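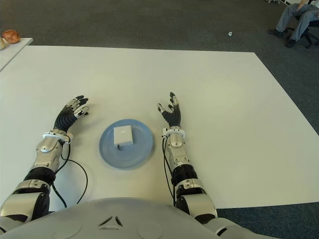

White table, Osside rooms

About Tistberg
By Dougal Forsyth
6th January

Tistberg is a small evening school in Osside. We teach bookkeeping, payroll and business writing to adults, most of whom already have a job and want a better one, or run a trade business and are tired of the shoebox full of receipts.

We began with one payroll course, taught on Monday nights in a room above a tyre shop. It ran twice a year and filled both times. Bookkeeping was added when students kept asking for it, and business writing came later, after several local employers told us their new starters could do the sums but couldn't write a polite overdue notice.

Classes are capped at 12. A course runs for one term, two evenings a week, with a break for tea in the middle. Homework is set and marked. People who miss a night can come in early the following week and go over it with the tutor before class, but you need to ring first.

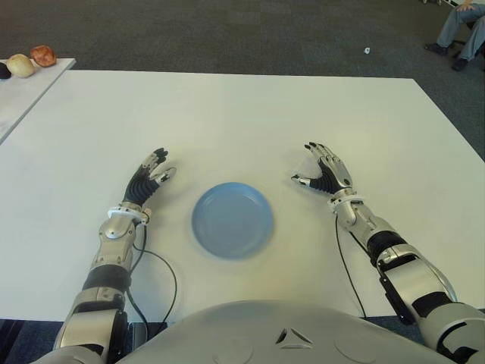
Our tutors all work in the field during the day. Two are in practice as bookkeepers, one runs payroll for a transport company with 70 drivers, and our writing tutor spent most of her career at a regional newspaper. We don't hire full-time teaching staff and have no plans to. Students ask about the new award rates the week they come in, and they should be getting the answer from a person who has just had to apply them.

In September we moved the bookkeeping course into the Mridha building on Draltel Street. The rooms are bigger, there is a lift, and the parking behind the building is free after six. Payroll and writing stay where they are for the time being. Check your enrolment letter for the right address — the two sites are a fair walk apart.

Fees cover tuition and printed notes. The textbook is extra, and second-hand copies are fine as long as they are the current edition. You can pay by the term or in fortnightly instalments. If you withdraw before the second class we refund the lot, less the cost of the notes.

We are not a university and we don't offer degrees. Students who pass get a certificate of completion and, if they want one, a written reference from their tutor setting out what was covered. A number of Osside firms know our courses and will ask about them at interview.

Enrolments for the coming term are taken by phone or at the front desk on weekday afternoons. There is no entry test. Bring a calculator on the first night.

Related pages
Term dates and fees
Payroll for small employers
Finding the Mridha building
Past students

Tistberg, PO Box 1003, Osside
Office: Room 608, Mridha building, Draltel Street
© Tistberg. All rights reserved.
Back to top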